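5 March 2018

Arm group, student project, bench log. Present: Bakari, Ingvild, Sakda, me (Gudrun Lie). Ionuț came in for the last part.

Carried on with the sleeve problem from last time. The ribbed sleeve keeps creeping toward the hand when the arm works above shoulder height, and then it bunches up at the cuff. Bakari thinks the elastic is too weak. Ingvild thinks the tube was cut too long. We agreed to test the length first because it only takes pins.

Setup: wrist camera on, left hand low, other arm raised. Speed at 40 percent for all runs. Joint limits the same as in the Pomari file, no changes. Sakda on the stop button.

Run 1, sleeve as it was. 16 cycles of raise, turn 90 degrees, lower. The cuff moved and the folds collected at the lower side. No snagging on the fingers, but I wouldn't trust it for a longer run.

Run 2, sleeve pinned shorter at the shoulder. Same 16 cycles. Less cloth at the cuff, but now it pulls tight at the elbow when the arm turns. Sakda stopped it once when the motor current went up. Restarted after letting out one pin, finished without a stop.

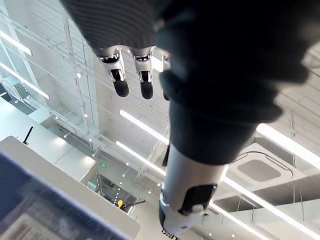

*Wrist camera, looking up. Sleeve and cuff over the white forearm, fingers of the other hand hanging near the top.*

The wrist view is useful for checking the cuff because you get the end of the sleeve and the forearm together. It is less useful for finger clearance. Two of the fingers show up well enough, the third is mostly behind the cloth, and all of them are a bit blurred. For clearance we should use the side camera on the stand or just look from the floor.

The ceiling lights are also a nuisance. Sakda's cuff tracker looks for a bright-to-dark edge, and it kept jumping to the light strips. He masked out part of the picture by hand and that got it through one recording. The mask has to be redone whenever the arm is in a different pose, so it is not a fix. Ingvild suggested sewing a band of colored tape around the cuff and tracking that. Cheap, worth trying.

Ionuț asked why we don't leave the sleeve off. Bakari's answer was that the Magnusson task has the arm reaching past loose cables, and he wants the joints covered before we practice it. Fine by me. Ionuț will check the rules again to see whether a cover counts toward the size limit.

Saved 600 frames from run 2 in the Plaver folder, under sleeve_short. Run 1 is there too, but the first few seconds are missing (I started the recorder late).

To do:

- Ingvild: new sleeve, length as pinned, with a looser elbow
- Bakari: wider elastic for the cuff
- Sakda: try the tracker on tape, any color we have in the drawer
- Ionuț: rules question
- Me: start the recorder before the arm, and write up the Edmont motor current numbers, still in pencil on the back of the old sheet

Pins are back in the tin. Arm parked and powered down.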